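Summer mat over memory foam, does it trap moisture?

Koris_21
Moved to a second-floor place in Steltow. The bedroom faces west and holds heat until late. I want to put a woven straw mat over a memory foam mattress from May on. Slats are 4 cm apart. Will the foam still dry out underneath?

vutetti
Yes, if the slats are clear below. Foam dries downward and sideways. Storage boxes under the bed will hurt you more than the mat will. Leave a gap at the wall too.

zapata238
Disagree. A tight weave slows drying at the top face, and that's where the sweat goes in. I ran a humidity probe under mine for 14 nights and the reading stayed high until noon unless I lifted the mat.

vutetti
Which weave? Coarse straw and fine split rush behave differently. One probe in one spot doesn't tell you much.

zapata238
Fine rush, bound edge. Probe was at hip level.

Tapio Huttunen
I layer two. Green one on top of the tan straw. 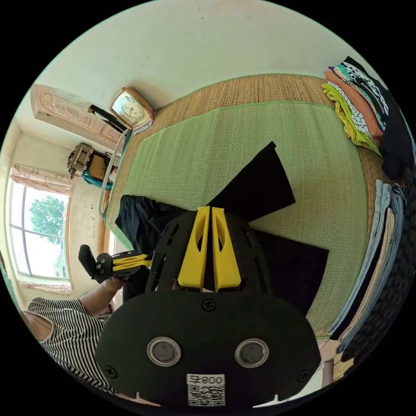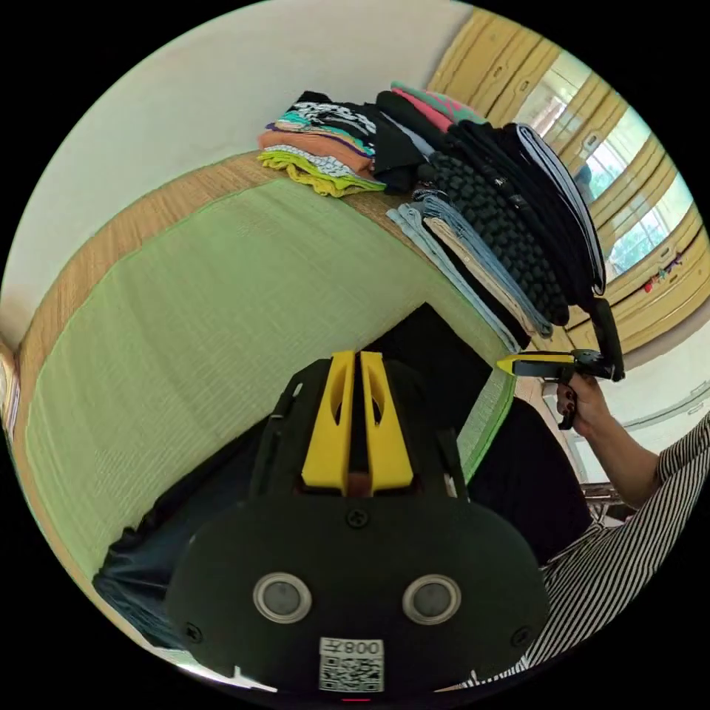
Two layers feel cooler at first contact but take longer to air. I stand both on edge by the window every morning and wipe them with a cloth wrung nearly dry. No mold in over 4 summers. Don't dry them in full sun, the straw gets brittle and starts to shed.

Koris_21
Do you put a sheet between the mat and the foam?

Tapio Huttunen
Thin cotton, washed weekly. It also stops the mat from sliding.

zapata238
A sheet adds another layer to dry. I'd skip it and use corner straps.

vutetti
Straps mark the foam. Use the sheet.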